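Zokavance Freestanding Garment Rail

Commercial laundry and uniform room equipment — Naltatport catalogue

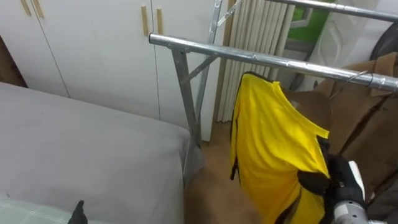

The Zokavance rail is supplied to hotels, aged care homes, theatres and school uniform shops across our delivery area. It is ordered most often for finishing rooms, where pressed garments wait for sorting, and for staff change areas without fixed hanging space.

Each unit is delivered flat in a single carton. Assembly requires the hex key provided and should be carried out by two people on a level floor. Joints must be tightened again after the first week of use and checked monthly after that.

Specifications

Product code: ZKV 300
Finish: galvanised
Weight: 14 kg
Maximum evenly distributed load: 60 kg
Castors: sold separately, set of four
Warranty: 10 years on the framework, one year on castors

Loading

Garments should be spread along the full length of the rail. Heavy items such as wet coats, curtains and weighted costumes are to be hung towards the uprights. The stated load applies to a stationary unit — for rails fitted with castors, the limit is 40 kg while moving.

Knitwear and jersey shirts keep their shape better if folded over the rail than if hung by the shoulders. Customers handling large amounts of knitwear may wish to consider the Gyamfi drying shelf, listed under Flat Drying.

Care

Wipe with a damp cloth and a neutral detergent. Bleach and abrasive pads will dull the finish and are not covered by the warranty. Rails used in pool or coastal laundries should be rinsed with fresh water each week.

Accessories

Ornomer size dividers, pack of 300
Castor set, two braked and two unbraked
Dust cover, full length, zip front

Ordering

Stock on hand at Tue 13 June was 2,940 units. Orders are dispatched within 10 working days. Bulk orders for delivery in November should be placed early, as freight space is limited before the holiday period. Quotations and trade account enquiries may be directed to Mariama Nutsugah, Commercial Sales, Naltatport.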